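Print this thread | E-mail this thread

Nov 6, 2023
By Nayara Rezende

Can machines do chores yet? I get asked this at every family dinner, so let me have a go at it in a few posts. Short version: some of them, kind of, and I'm more excited than I was in May!

I don't mean vacuuming. Vacuuming is a floor and a map. I mean the fiddly stuff - sponges, rags, wrappers, the pile that builds up on any flat surface in a house where people live. 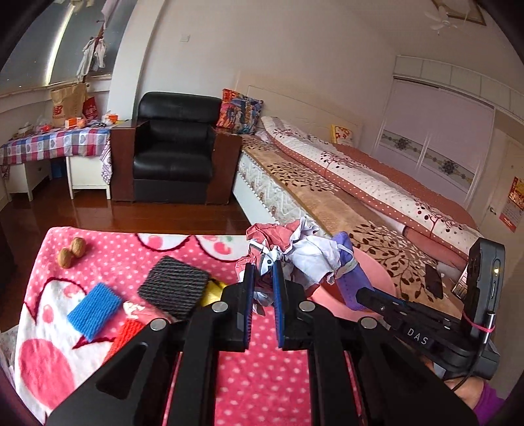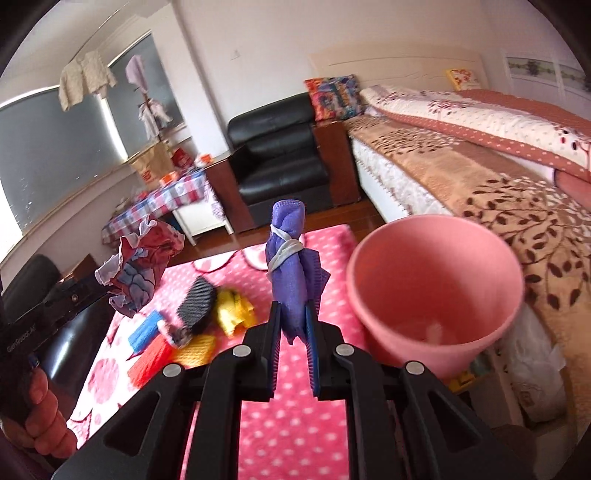
Soft things are the hard things. A mug is the same mug whichever way you grab it. A cloth is a new shape every time you touch it, and if you pinch it in the wrong spot you get one corner and the rest slides away.

My mother sorts a heap like that while talking on the phone. Keep, wash, toss, toss, keep. She has never once thought about where her fingers go. Try writing down what she's doing and you'll be at it all week (I tried, I got to page 7 and she was still on the first towel).

And then the tossing! What counts as trash? A crumpled piece of paper might be a receipt you need. Amirul Gunawan and I argued about this for a whole train ride to Matumport. He says the machine should ask. I say if it asks me 20 times a night I'll just do it myself.

The shop floor is further along, no question. Eleni Kneževič runs the packing line at Weidemann and they have an arm that folds shop towels. She timed it against the new hire: 51 seconds a towel for the arm, 7 for the kid. But the arm was folding at two in the morning and the kid was asleep, so she's keeping both.

What gets me is that a year ago that same arm couldn't find the edge of the towel. It would pat at it like a cat. Now it finds the edge, shakes it out and goes. Slow, sure, but I watched it do a full bin and I may have clapped.

Homes are messier. At Weidemann every towel is gray and the table is bare. At my place there's a patterned blanket under everything and half the things on it are the same color as the blanket.

So my guess, for what it's worth: dishes into a rack, pretty soon. Laundry folded badly, a bit after that. Clearing a cluttered table and knowing what matters on it - longer. I'd love to be wrong on that last one.

Fadwa Ait Brahim asks if I'd pay for one that only did socks. Yes. Today. Take my money.

Related
Mukstead laundromat tries a folding arm
Why towels are harder than boxes
Waltik readers on the chore they'd hand over first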